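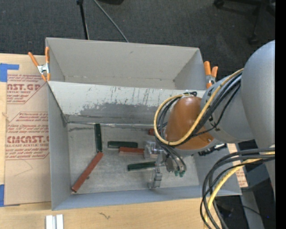 Buy the arm last, was the first comment on my February post, and whoever wrote it had clearly been through this before. They said to price the gripper, the table, the cabling and the time first, then see what was left over for the robot. I had done it the other way. A couple of people emailed to ask what I ended up spending and what I'd change, so I've gone back through the receipts.

The job is simple to describe. Small bars go in one bin and the arm picks them out and puts them in another. Red and green, mixed together, lying whichever way they landed. I wanted a bench setup that could do that before anyone talked about a bigger one, and I was given a budget to get there.

The arm was the one thing I didn't have to agonize over. We already had a quote from Gandberg and a second from Killeo, and they were close enough that I went with Gandberg for the shorter wait. I won't print the price because it was a negotiated one. It was the largest line on the sheet by a long way and also the line that gave me the least trouble.

The gripper was harder. Devau sells a parallel one with plain metal fingers, and I budgeted for that and nothing else. What I left out was everything that goes with it: the fittings, the hose, the mounting plate, the spare fingers. By the time all of that was on the invoice it came to $1,297, and I had put down $600. If you are doing this for the first time, ask the supplier for a quote on a gripper that is ready to run and not a quote on a gripper.

Cabling is the other one. I had no line for it at all. The cables have to get from the base of the arm out to the wrist with enough slack that nothing pulls when the wrist turns, and not so much slack that a loop drags through the bin. The first set I ordered was too short. The second set was fine but I had paid for both, and the return window on the first had closed. Buy longer than you think and tie up the extra.

Bins I got cheap. They're gray, they're scuffed, and one has a big worn patch on the inside wall. I looked at proper fixtured trays from Mok and the price was silly for a test bench, so the bins are held with spring clamps from the hardware store. The clamps have orange handles and are easy to find when you put one down somewhere. I expect I'll want proper fixtures eventually, and I've put a line in next year's sheet for them.

I also bought acrylic sheet for the table top and left the paper on it. Cast acrylic costs more than I remembered. Tape came out of the office supplies, so I can't tell you what that was.

The line I got most wrong was time. I had written down 2 weeks for setup. It took 16 days just to get everything delivered, and I couldn't do much until the last box came. After that there was the mounting, then the network, then a safety review that I should have booked before I ordered anything. None of it was difficult. It just doesn't happen in parallel when there's one of you doing it.

What I'd tell someone filling in the same form:

Put the arm on its own page. It makes every other number look small and you stop paying attention to them.

Ask about freight. Two of my suppliers quoted without it and one added a brokerage fee at the border.

Get a spare of whatever touches the part. For me that's the fingers. A bar lying close to the wall of a bin is an awkward pick, and I'd sooner scrape up a cheap finger than wait on a new one.

Keep some money back until the thing is moving. You won't know what you need until then. I kept back a tenth and used all of it, mostly on the cables.

I went over by a bit and it was approved without much fuss, mainly on the strength of having a list of where it went. The sheet for next year is due soon. The trays from Mok are on it, and so is a second gripper. I've left the arm line blank because we don't need another arm, and I'd like to see how long I can keep it that way.

Posted April 30, 2022
Filed under: bench, budgets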